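Drying chillies indoors without a dehydrator?
Posted in Kitchen Garden, September

I've got a glut of cayennes for the first time ever and I'm so chuffed with them! The trouble is my flat in Tomska has no proper airing cupboard and the oven won't go low enough. I strung up a batch last Friday and two of them have gone soft at the stalk end already. Can I do this in a spare room, and how long should I expect it to take?
matlala_plot

Busisiwe Mokgethi
Oh, well done, cayennes are a brilliant one to start with! The walls are thin, so they dry far better than anything fat like a jalapeño. Take the soft ones off the string today and chuck them, mould travels fast once it gets going.

For the rest, thread a needle with strong cotton and go through the green stalk, never the flesh. Leave a finger's width between each pod (I used to bunch them up because it looks gorgeous, and I lost half a string that way). Hang them away from the window, as strong sun bleaches the red right out. Mine usually take 3 weeks, and they're ready when they rattle and snap. If they bend, they go back up.

Moving air matters more than heat. An ordinary fan on its lowest setting, aimed past the string and not straight at it, makes a huge difference in a damp flat.

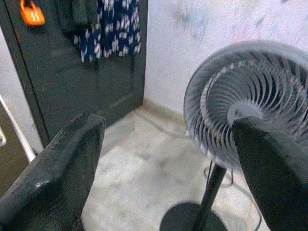

Keep the door open a crack as well, otherwise you're pushing the same damp air round and round. Once they're crisp I put them in a jar and check the inside of the glass after 36 hours. If there's any mist on it, out they come again. Then you can grind them up, and the smell is wonderful! Wear gloves, though, and don't rub your eyes.

celten_growbag
i just freeze mine whole. they go a bit floppy but you can't tell in a curry

Pustitero
Seconding the fan. You can also slit the fatter ones lengthways and lay them on a cake rack, they'll be done in half the time.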